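About Fedance Badminton School

Fedance is a badminton school for players from age seven up. Azadeh Hashemi and Kwan-ho Fu opened it with four juniors and one rented court. The club now has 72 members, and most of them train twice a week.

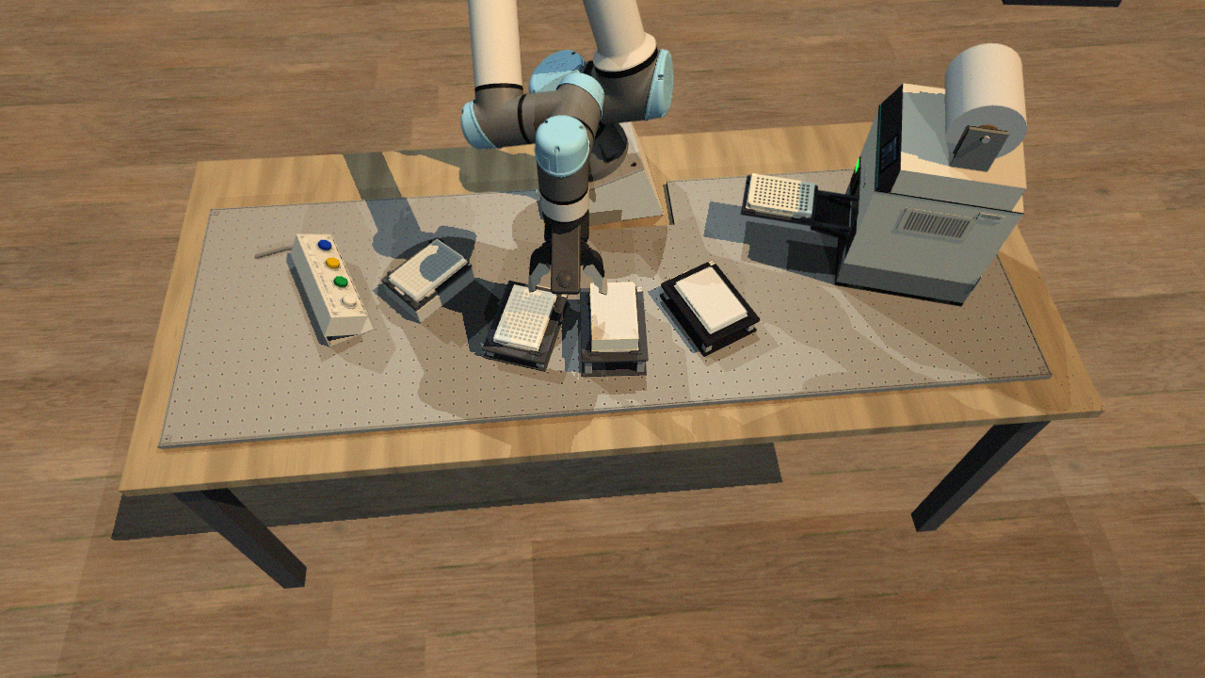
Coaching is split by level. Nelli Valtonen runs the beginner groups, and Fung-ping Hsiao takes the tournament squad, which travels to the Pelness Open each July.

Court fees are the same for everyone - adults, juniors and guests. 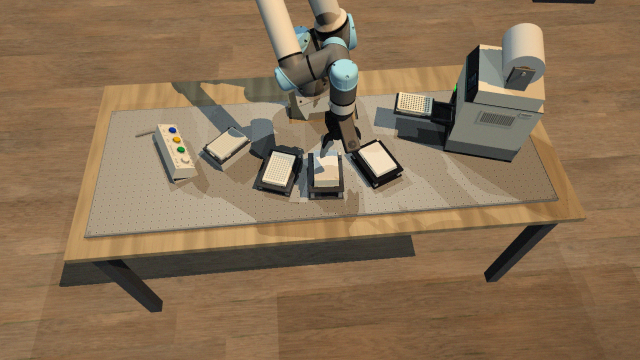
Our home is the Hinaleo hall, where we play all year. Parents can wait upstairs during junior sessions. The courts have a sprung wood floor, laid in wide planks of warm brown much like the ones under the table here, so please bring non-marking shoes. To book a trial session, ask for Nisreen Hamdan at the front desk.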